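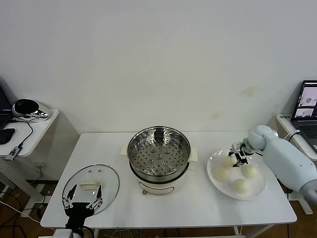

Minoru Tanabe asks that the fingertips be checked before the arms are powered, as a loose fingertip screw has ended more sessions on the Meseck cell than any software fault. His request has been adopted as step 2 of the procedure that follows.

## Preparing the two-arm cell for the steamed bun task

This procedure applies to the Meseck cell and is to be completed before the first run of each day. Operators must have read the Clumine safety sheet.

### Before power is applied

1. Confirm that both emergency stops are pressed in.
2. Inspect every finger joint on both grippers. Tighten any exposed screw that turns under light hand pressure. Do not use thread locker on the fingertip screws.
3. Move each wrist gently through its range by hand. Report any grinding to the cell supervisor.
4. Follow the cables from each shoulder to the floor. They must hang with enough slack for full reach and must not cross the front edge of the table.

### Placing the objects

5. Set the steamer in the middle of the table with the control knob facing the front. The steamer remains unplugged during setup.
6. Lay the lid flat to the left of the steamer, handle up. The lid is glass – keep one hand on it until it rests fully on the table.
7. Set the plate to the right and place four buns on it. Leave enough space for the fingers to close on each bun.

### Homing and gripper check

8. Release the emergency stops and start Plerivex from the operator laptop.
9. Home the left arm first, then the right. Wait for each arm to stop completely.
10. Load gripper profile 3143. Set the closing speed to 50 for the lid and leave the bun setting unchanged.
11. Bring the left gripper over the lid handle and the right gripper over one bun, with the fingers open. Stop there and check clearance by eye from the side of the table.
12. If either hand touches an object while open, raise the arm by hand control and repeat step 9.

### Routine care

Clean the fingers with a dry cloth at the end of each session. Bun residue collects in the small linkages and stiffens them overnight. Grease the finger joints every 200 runs, and replace the fingertip screws at 260. Enter both in the log kept in the Vídalín room, with the operator's initials.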